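Home | Articles | Authors | Archive
4 Storage containers in the home kitchen: lids and closures
March 4, 2024
Manon Marchand
Last updated: July 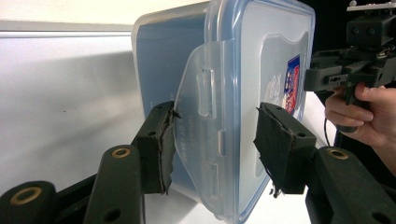
Figure 2. Clear plastic food container with snap-on lid; translucent locking flap with moulded slots.

Containers were recorded in 119 households in Gundbridge, giving more than 1,650 items with a lid still present. We sorted them by closure: press-on, screw and flap-locked (Figure 2). Size and colour were noted but are not used here.

Flap-locked containers were kept mostly for dry goods and leftovers. When asked why a container had been thrown out, people named the flap or its hinge more often than the body. Several households kept the bodies without lids -- usually for buttons, screws or pet food -- and these are left out of the totals.

Marks moulded into clear plastic were hard to read in many kitchens, so maker was entered only where a label or sticker settled it. Matching of spare lids is taken up in Section 5.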